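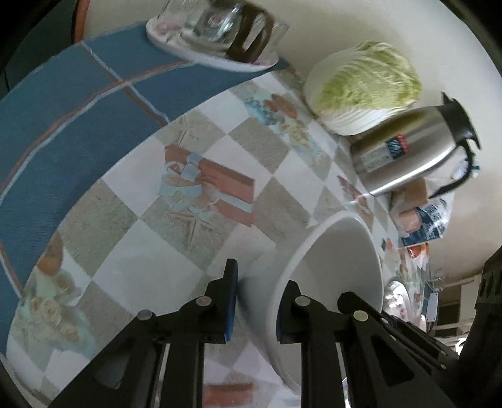 배추 한 통을 절일 때 줄기와 잎을 따로 다루면 결과가 얼마나 달라지는지 한 번은 무게로 기록해 두고 싶었다. 그동안은 굵은소금을 손으로 집어 뿌리고, 줄기를 구부려 보고, 휘면 씻는 식으로 해 왔다. 식구가 적은 집에서 막김치를 조금씩 담글 때는 그 정도로 충분한데, 문제는 재현이 안 된다는 점이다. 지난번 것은 짰고 그 전 것은 물이 많이 생겼다. 재료는 식탁에 나와 있는 배추 한 통이다. 잎 쪽은 옅은 녹색에 주름이 많고 밑동 쪽은 희고 결이 굵어서, 어디까지를 잎으로 보고 어디부터 줄기로 볼지 눈으로 가르기 쉬운 편이었다. 이 글은 그 배추를 손질해서 통에 담을 때까지의 기록이고, 양념 비율은 짧게만 적는다.

작업 장소

조리대가 좁아서 저울은 늘 식탁에 놓고 쓴다. 식탁에는 흰색과 베이지색 바둑판무늬에 선물 상자와 꽃다발 그림이 들어간 식탁보가 깔려 있고, 가장자리로 파란 체크무늬 천이 보인다. 천이 겹친 자리는 높이가 달라진다. 저울의 다리가 하나라도 그 경계에 걸리면 같은 그릇을 올려도 값이 다르게 나온다. 예전에 이것을 모르고 저울 고장을 의심한 적이 있다. 지금은 저울 밑에 도마를 먼저 깔고, 도마가 흔들리지 않는지 네 모서리를 눌러 본 뒤에 전원을 켠다.

저울은 Wisteo의 주방용 전자저울이다. 일 그램 단위로 표시되고, 물기 있는 그릇을 오래 올려 두면 표시값이 조금씩 흐르는 버릇이 있다. 그래서 모든 측정은 그릇을 올린 직후, 숫자가 멈추고 나서 한 번만 읽었다. 그릇 무게는 매번 영점으로 뺐다. 물기가 묻은 그릇은 닦고 나서 다시 영점을 잡았다. 그릇을 닦지 않고 영점만 다시 잡아도 계산은 맞지만, 중간에 물이 천으로 흘러내리면 그만큼이 손실로 잡힌다.

손질

겉잎은 상처 난 것만 떼었다. 밑동은 잎이 흩어지지 않을 만큼 남기고 얇게 잘라 낸 다음, 세로로 칼집을 넣고 손으로 벌려 쪼갰다. 칼로 끝까지 가르면 속잎이 잘게 부서져서 나중에 체 사이로 빠진다. 이번 기록에는 배추 전체를 쓰지 않았다. 쪼갠 것 중 한쪽은 국거리로 남겨 신문지에 싸서 냉장고 아래 칸에 세워 두었고, 나머지를 한입 크기로 썰었다.

썬 것의 무게는 898 g이다. 여기서 잎과 줄기를 나누었다. 기준은 단순하다. 조각을 눕혔을 때 흰 부분이 절반을 넘으면 줄기, 그렇지 않으면 잎으로 보냈다. 애매한 조각은 구부려서 꺾이는 소리가 나면 줄기로 넣었다. 이렇게 나눈 잎이 418 g이고, 나머지가 줄기다. 생각보다 잎의 비중이 높았다. 부피로만 보면 잎이 훨씬 많아 보이는데 무게로는 줄기가 앞선다. 평소에 소금을 부피 기준으로 뿌렸으니 잎에 소금이 몰렸을 가능성이 높고, 김치 윗부분이 유독 짰던 것도 그것으로 설명이 된다.

써는 방향도 적어 둔다. 줄기는 섬유 방향에 비스듬하게 칼을 눕혀서 잘랐다. 단면이 넓어져 소금물이 닿는 면적이 늘어난다. 잎은 크게 두었다. 작게 썰면 절인 뒤에 서로 달라붙어 양념이 고르게 묻지 않는다. 속의 노란 잎은 세로로 길게 찢기만 했다.

소금물

마른 소금을 뿌리는 방법과 소금물에 담그는 방법을 두고 조금 고민했다. 마른 소금은 초반에 물을 빨리 빼지만 소금이 닿은 자리와 닿지 않은 자리의 차이가 크다. 소금물은 느린 대신 편차가 작다. 이번 목적은 숫자를 남기는 것이어서 소금물을 택했다.

농도는 물 무게의 십분의 일로 맞췄다. 천일염은 습기를 머금고 있는 정도가 봉지마다 다르다. 같은 무게를 재도 실제 염분은 차이가 난다. 염도계가 없으니 이 오차는 그대로 안고 간다. 소금은 미지근한 물 일부에 먼저 풀고, 다 녹은 것을 확인한 뒤 찬물을 부어 양을 맞췄다. 처음부터 찬물에 넣으면 바닥에 가라앉은 알갱이가 오래 남고, 그 위에 놓인 줄기만 먼저 짜진다.

줄기를 먼저 담갔다. 넓은 볼에 줄기를 넣고 소금물을 부은 다음, 떠오르지 않도록 접시를 엎어 눌렀다. 누름돌까지는 필요 없었다. 잎은 한 시간 뒤에 같은 볼에 넣었다. 볼을 따로 쓰면 비교는 더 깔끔해지겠지만 그만큼 소금물이 더 필요하고, 싱크대에 볼 두 개를 둘 자리도 없다.

잎을 넣을 때 줄기의 상태를 확인했다. 구부리면 살짝 휘다가 꺾이는 정도였다. 표면에는 아직 윤기가 있었고, 가장 두꺼운 밑동 근처 조각은 생것과 구분이 잘 되지 않았다. 잎이 들어간 뒤에는 삼십 분마다 위아래를 뒤집었다. 뒤집을 때 손으로 움켜쥐면 잎이 멍들어 색이 어두워지므로, 바닥에 손을 넣어 들어 올렸다가 놓는 식으로 했다.

종료 시점의 판단

기존 방식대로라면 줄기가 부러지지 않고 접힐 때가 끝이다. 이 기준 자체는 나쁘지 않은데 어떤 조각을 고르느냐에 따라 답이 달라진다. 이번에는 볼 안에서 가장 두꺼운 조각과 중간 두께 조각을 하나씩 골라 두 조각을 계속 확인했다. 중간 두께가 완전히 접히고, 두꺼운 것이 접히다가 안쪽에 가는 금이 가는 시점에서 멈췄다. 두꺼운 것까지 완전히 접힐 때를 기다리면 잎은 이미 과하다. 전에 그렇게 해서 잎이 종이처럼 얇아진 적이 있다.

잎을 늦게 넣은 효과는 분명히 있었다. 건져서 맛을 보니 잎과 줄기의 간이 비슷했다. 줄기 쪽이 아주 약간 싱거웠는데, 양념에 버무려 두면 하루 사이에 맞춰질 범위라고 보았다. 다음에는 간격을 조금 더 벌려도 될 것 같다.

헹굼과 물 빼기

찬물에 두 번 헹궜다. 첫 물은 볼에 가득 받아서 배추를 흔들어 씻고 버렸고, 두 번째는 흐르는 물에서 체째로 돌려 가며 씻었다. 세 번 헹구면 싱거워진다. 이것도 소금 농도에 따라 달라지므로 농도를 바꾸면 다시 확인해야 한다.

체에 밭쳐 물을 뺀 시간은 19분이다. 처음에는 이십 분으로 정했는데 타이머를 멈추면서 그렇게 되었고, 측정에 영향을 줄 차이는 아니라고 판단해 그대로 썼다. 체는 볼 위에 걸쳐 바닥과 띄웠다. 줄기는 오목한 면이 아래로 가게 엎었다. 오목한 면이 위로 가 있으면 그 안에 물이 고인 채로 끝난다. 중간에 체를 한 번 들어 가볍게 털었다. 손으로 짜지는 않았다.

물을 뺀 뒤 무게를 재니 처음보다 179 g 줄어 있었다. 손질한 무게의 오분의 일에 조금 못 미친다. 다만 이 숫자를 빠져나온 수분의 양으로 읽으면 안 된다. 배추에 들어간 소금이 더해져 있고, 헹군 물이 표면과 잎 주름 사이에 남아 있다. 특히 잎 주름에 남는 물은 체를 어떻게 터느냐에 따라 꽤 달라진다. 같은 사람이 같은 순서로 했을 때의 비교값으로만 의미가 있다.

잎과 줄기를 다시 나누어 재지는 않았다. 처음부터 망에 따로 넣어 담갔어야 했는데 생각이 거기까지 미치지 못했다. 섞인 것을 눈으로 다시 가르면 처음 나눌 때와 기준이 어긋난다. 이번 기록에서 가장 아쉬운 부분이다.

양념

양념은 평소대로 했다. 고춧가루, 다진 마늘, 생강 조금, 멸치액젓, 배 간 것, 찹쌀풀. 액젓은 절인 배추의 간을 본 다음에 평소 양의 절반만 먼저 넣고 나머지로 조절했다. 결국 남긴 절반의 일부만 더 들어갔다. 배추가 고르게 절여지면 액젓으로 간을 메울 일이 줄어든다.

찹쌀풀은 완전히 식혀서 썼다. 고춧가루를 풀에 먼저 개어 두면 색이 고르게 나고, 마른 가루가 잎에 뭉쳐 붙는 일이 없다. 개어 둔 양념은 최소한 삼십 분은 그대로 둔다. 버무릴 때는 줄기를 먼저 넣고 양념의 대부분을 묻힌 다음, 잎을 나중에 넣어 볼에 남은 양념을 훑듯이 섞었다. 절일 때와 순서가 같아서 외우기 쉽다.

파는 마지막에 넣었다. 일찍 넣고 오래 치대면 진액이 나와 국물이 미끈해진다.

보관

통은 Vurkden의 직사각형 밀폐용기를 썼다. 뚜껑 안쪽에 누름판이 들어 있는 형태인데, 적은 양을 담으면 누름판이 배추까지 내려오지 않는다. 그래서 누름판은 빼고 비닐을 한 겹 덮은 뒤 손바닥으로 눌러 공기를 뺐다. 통은 팔 할까지만 채웠다. 발효되면서 국물이 올라오고, 가득 채우면 패킹 사이로 샌다. 패킹에 밴 고춧가루 색은 아직까지 지우지 못했다.

실온에 하루를 두었다가 냉장고로 옮길 예정이다. 9월의 실온은 아침과 낮이 꽤 달라서 시간만으로 정하기 어렵다. 비닐 밑에 작은 기포가 보이고 국물이 배추 높이까지 올라오면 옮긴다. 이 부분은 아직 숫자로 바꾸지 못했다. 온도 기록계를 통 옆에 두면 되겠지만 그것까지 사기에는 담그는 양이 너무 적다.

식탁 정리 순서

김치를 담그고 나면 식탁보가 문제다. 고춧가루 양념이 천에 튀면 그 자리에서 문지르지 않는다. 문지르면 기름에 녹은 색소가 번진다. 칼등이나 숟가락으로 건더기를 걷어 내고, 주방 세제를 희석하지 않은 채로 한 방울 묻혀 두었다가 뒷면에서 앞으로 물을 통과시킨다. 남은 색은 햇빛에 널면 꽤 옅어진다. 베이지색 칸에 묻은 것은 잘 보이지 않아 놓치기 쉽고, 흰 칸은 금방 눈에 띈다. 세탁기에 넣기 전에 창가에서 한 번 비스듬히 들고 보는 것이 낫다.

이번에는 버무리는 작업을 싱크대 안에서 끝냈고 식탁에서는 무게만 쟀다. 튄 것은 없었고 물 자국만 남았다. 물 자국은 천을 걷어 의자 등받이에 걸어 말렸다. 천을 깔아 둔 채로 말리면 상판과 천 사이에 습기가 남는다.

다음에 바꿀 것

잎과 줄기를 각각 망에 넣어 담근다. 양파망은 올이 거칠어 줄기 표면이 긁히니 세탁망 새것을 하나 김치용으로 정해 둘 생각이다.

잎을 넣는 시차를 한 시간 반으로 늘린다. 소금 농도와 헹구는 횟수는 그대로 둔다. 한꺼번에 여러 가지를 바꾸면 이번 기록과 비교가 되지 않는다.

헹구기 전 무게도 잰다. 지금은 손질 후와 물 빼기 후의 값만 있어서, 절이는 동안의 변화와 헹굼에서 생긴 변화가 섞여 있다.

이 초안을 읽은 Essam Ashour는 소금물도 절이기 전과 후에 무게를 재면 배추 쪽 측정을 검산할 수 있다고 했다. 맞는 말이다. 다만 볼째로 올리면 저울의 최대 용량을 넘는다. 나누어 재면 옮겨 담을 때마다 흘리는 양이 생겨서, 그 오차가 확인하려는 차이보다 커질 수도 있다. 소금물 양을 줄이고 좁고 깊은 통을 쓰면 될 것 같은데 집에 맞는 통이 없다.

11월에는 배추가 더 단단하고 줄기도 두꺼울 테니 같은 농도로 한 번 더 해 보고 표로 정리하겠다. 남겨 둔 쪽은 내일 된장국에 넣는다.

2026년 9월 13일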